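Betreff: Re: [luftmessung] Passive Sammler im Stadtteil, Auswertung Ulescombe
Datum: Montag, 21. September 2020
Von: Morenike Okeke

Yetunde Ogunleye schrieb:
> Hallo zusammen,
> die Auswertung von Ulescombe ist da. An der Hauptstraße in Bidar ist der
> Feinstaub seit Einführung von Tempo 30 um 20 Prozent gesunken. Ich finde,
> das sollten wir noch vor der Sitzung im Oktober an die Presse geben.
> Gegenstimmen?
> Yetunde

Hallo Yetunde, hallo Liste,

ja, eine Gegenstimme. Ich habe mir die Rohdaten am Wochenende angesehen und traue den 20 Prozent nicht über den Weg. Von den 438 Tageswerten stammt der größere Teil aus der Zeit nach der Umstellung, und die Heizperiode liegt fast vollständig davor. Dass im Sommer weniger Feinstaub in der Luft ist als im Januar, hätte ich auch ohne Ulescombe gewusst.

Dann die Geräte. Die Sensoren von Tijani reagieren auf hohe Luftfeuchte, das steht im Datenblatt. Eine Korrektur finde ich im Bericht nirgends. Eine Vergleichsmessung mit einem geeichten Gerät fehlt auch, obwohl wir 3000 Euro bezahlt haben und sie im Angebot aufgeführt war.

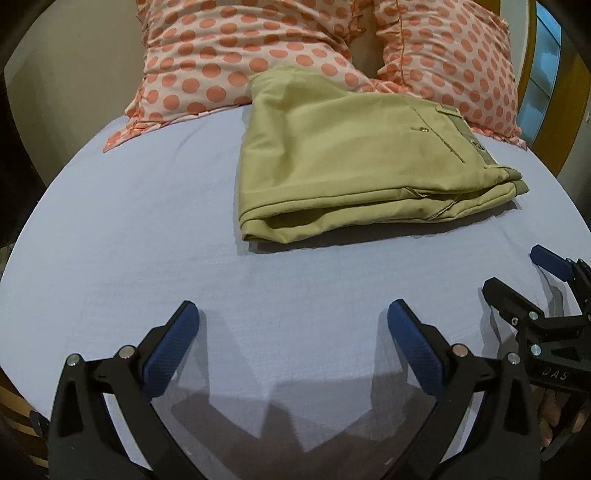
Zweiter Punkt, die Innenraummessung in der Grirnon-Siedlung. Der Bericht schließt aus den Werten in den Schlafzimmern auf die Belastung durch den Verkehr. Wie soll das gehen? Wer eine gefaltete Hose aufs Bettlaken legt oder ein Kissen mit Rüschen aufschüttelt, wirbelt Fasern und Hautschuppen auf, und der Sensor zählt sie brav mit. Ohne zeitgleichen Außenwert vor demselben Fenster sagt mir das nichts über die Straße. Die Messstelle draußen steht 200 Meter entfernt, hinter einer Häuserzeile.

Ich bin nicht gegen Tempo 30, das wisst ihr. Aber wenn wir mit der Zahl an die Presse gehen und das Umweltamt sie zerpflückt, hört uns beim nächsten Mal keiner mehr zu. Bitte fragt bei Ulescombe nach:

- Werte nach Monaten getrennt, mit Vorjahr
- Wetterdaten, vor allem Wind und Feuchte
- Protokoll der Vergleichsmessung, falls es eins gibt

Bis dahin würde ich nichts herausgeben, auch keine "vorläufigen Ergebnisse". Die Rohdaten kann ich gern noch einmal verschicken, die Tabelle vom Juli hatte bei mir verschobene Spalten.

Gruß
Morenike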